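Sodness Home Cooks > Sweets, Jams and Preserves > Fudge that won't set (again!)

marrowfat_jean
Hello all, I hope somebody can put me out of my misery. I have been making my late aunt's vanilla fudge for years, always in the same heavy pan, and it has always come out lovely and crumbly. Since we moved house in August I've made it four times and every single batch has stayed soft – spoonable, really, more like a thick caramel sauce. It tastes gorgeous and my grandson has been eating it on toast, so nothing is wasted, but I've promised 34 little bags for the school fair and I can't very well hand out spoons.

Same recipe (evaporated milk, butter, granulated sugar, a teaspoon of vanilla at the end). The only thing that's changed is the hob. We had gas before and now we have a Hauser induction that came with the house, and I'm still a bit frightened of it. I go by the cold water test, as she did. Any ideas very welcome!

Tobermory Pete
Welcome back Jean, we've missed you on the marmalade thread. My money is on the temperature. Cold water is all very well but a soft ball is in the eye of the beholder, and on induction the bottom of the pan can be catching while the middle is lagging behind. Have you got a thermometer? Fudge wants to reach 116C and it likes to sulk for ages just before it gets there.

marrowfat_jean
I have a Prallard one that clips on the side, bought by my daughter two Christmases ago and used once for a leg of lamb. I shall dig it out.

quincecurd
Test it in boiling water before you trust it! Mine read four degrees over for a whole winter and I blamed the butter, the sugar and the weather in that order. Pop it in a pan at a proper rolling boil, make sure the tip isn't touching the bottom, and see what it says. If it's out, add or take off the difference. I wrote mine on a bit of tape and stuck it inside the cupboard door.

Sal in the Fens
I'm going to disagree with Pete a little bit, sorry Pete. Jean's been doing the cold water test for years and her hands know what a soft ball feels like. I'd look at the beating. When you say it stays soft, how long are you beating it, and how cool is it when you start? If it's beaten while it's roasting hot you get coarse grains, and if you give up too soon you get what you've described. I let mine sit until I can hold my palm on the side of the pan comfortably and then I go at it with a wooden spoon until it loses its shine. My mother used to say you could hear it change, a sort of slap turning into a thud.

Tobermory Pete
No offence taken, but if it hasn't got hot enough you can beat it until Easter and it won't set. Too much water left in. Temperature first, then beating.

Sal in the Fens
And I've had a batch at exactly 116 that never set until I put it back in the bowl and beat it again the next morning. We shall have to agree to differ!

Yến Mai
Hello Jean, I had this very problem when I changed cookers, so you have all my sympathy. I think you and Sal and Pete are each holding a piece of it. On gas the heat licks up the sides of the pan and on induction it doesn't, so a tall narrow pan of fudge boils differently and takes longer than you're used to. I went up to a wider pan and turned the setting down, and stirred slowly all the way through, right into the corners. It took ages, but I had the radio on.

I do my big batches away from home now, as my kitchen is the size of a wardrobe. There's a lot more air over there and it makes a difference, I find, because steam hangs about in a small room and you feel as if you're cooking in a sponge.
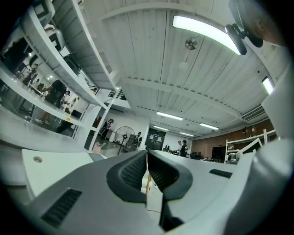 Plenty of height and a nice white ceiling!

The other thing I'd say is to write down what you do, just this once. I keep a little notebook and it's mostly complaints, but I can look back and see that on the batch that worked I took it off, left it alone on a cold tray and didn't touch it while it cooled. I'm a terrible one for poking.

quincecurd
Oh the poking! I am guilty as charged. Yến Mai, do you line your tin with paper or just butter it?

Yến Mai
Paper, and then a smear of butter over the paper, which my sister thinks is madness. It lifts out in one piece though.

dumpling_dad
Slightly off to one side, but has anybody tried the cheat's version with condensed milk and white chocolate in the microwave? My lot can't tell the difference and it sets every time.

Sal in the Fens
I can tell the difference. It's a perfectly nice sweet but it isn't fudge.

dumpling_dad
Fair enough, but there were 73 squares on the plate at the Fummont cake stall and I took home an empty plate and some crumbs.

marrowfat_jean
You are all so kind. I've been and tested the Prallard and it says 97 in boiling water, so it's three degrees shy, and I'll allow for that. I did a half batch this evening in my wide jam pan, took it to 113 on the dial, left it until I could hold the side of the pan (thank you Sal) and beat it until my arm gave out – then my husband's arm. It's in the tin now with a tea towel over it and I'm under instructions not to poke.

Tobermory Pete
Fingers crossed Jean. Whatever happens, keep the soft stuff in a jar, it's wonderful warmed through and poured over a baked apple.

marrowfat_jean
Morning everyone. It cuts! A bit crumbly at the edges, but it cuts. Now, does anyone know how long it keeps in cellophane bags, or should I leave the bagging until the night before?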